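Greltham Neighbours' Newsletter
Dec 18, 2020

FROM MY KITCHEN TABLE
The great spice swap, and what I did with four jars of caraway

Well, we did it. When I floated the idea of a spice swap in the October issue I thought I might get a couple of replies and a telling-off for wasting half a page. Instead my doorstep has looked like a market stall for weeks, and I now own more caraway than one woman can get through in a lifetime.

For those who missed it, the idea was simple. Most of us have a jar of something we bought for one recipe and never touched again. You put it in a bag, you write on the label what it is and when you opened it (be truthful please, I had one star anise with a price sticker in shillings, or so Sandro Pace claims), and you leave it in the box in my porch. Then you take something else home.

By the time I shut the lid for good we'd had 164 jars, tins and packets through the porch. I kept a tally on the back of an envelope, mostly so I could wave it at my sister, who said it wouldn't catch on.

The most wanted thing by a mile was smoked paprika. It never lasted an afternoon. Least wanted was ground mace, which went in the box on the first day and was still sitting there on the last, so I've kept it and I'm putting it in my potted shrimps on Boxing Day. Brunello Russo brought fennel seed from his own garden, dried on newspaper in the airing cupboard, and if you were lucky enough to get some, do try it with roast carrots. He says to crush it a little first, just with the bottom of a mug.

All this coming and going did make me face up to my own kitchen. I've been in this house long enough to have a drawer for string, a drawer for things that might be string, and a drawer I open only to shut again. I went through the lot over one wet weekend with the radio on, and I found two nutmeg graters, a candle shaped like a pear and the instructions for a toaster we gave away before the children left home.
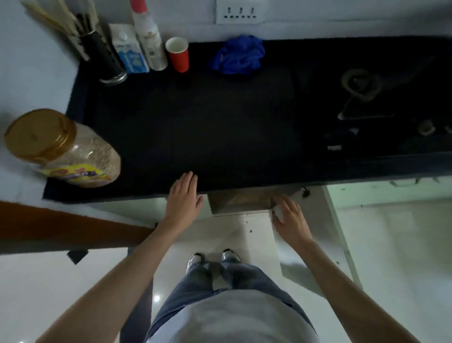 One drawer at a time, with sensible shoes on.

My one bit of advice, for what it's worth, is to keep spices away from the cooker. I had mine on a shelf right over the hob for years because it looked nice, and it was Ginevra Marras who told me (very kindly) that the steam was turning my good curry powder into a brick. Mine now live in a shallow drawer, lying down, labels facing up. I can't tell you how pleased I am with it. I've shown it to the man who reads the meter.

Now, recipes! Quite a few of you slipped one in with your jars and I've typed up as many as I could read. Sudheer Raju sent his mother's way with chickpeas, which needs a whole spoonful of cumin seed fried until it smells nutty, and you mustn't wander off while you're doing it. I wandered off. The second go was lovely. Ji-hoon Joo gave us a quick pickle for radishes with rice vinegar, sugar and a pinch of chilli, ready the same evening, and we've had it with cheese on toast, which I suspect is not what was intended.

And the caraway. So far I've made a seed cake (a bit dry, my fault, I got talking), two lots of rye rolls, and red cabbage with apple, which is the one I'd make again. Slice the cabbage thin, soften an onion in butter, put in everything along with a splash of cider vinegar, a spoonful of brown sugar and a teaspoon of caraway, then lid on and leave it on a low heat for an hour and a half. It freezes well, so you can get it out of the way before Christmas.

A couple of bits of housekeeping. If you left a blue enamel tin with a dent in the lid, it's on my windowsill waiting for you. If you took the big jar of cardamom pods, the person who brought it would like the jar back, though not the cardamom. And somebody left a bag marked only "NOT TEA". I've sniffed it and I agree, but that's as far as I've got. Please put me out of my misery.

I'd like to have another go in the spring, maybe with seeds for planting this time, or jam jars, as several of you seem to be running short. Drop a note through my door if you've a preference. The porch box is back to holding wellies until then, so no more caraway, please.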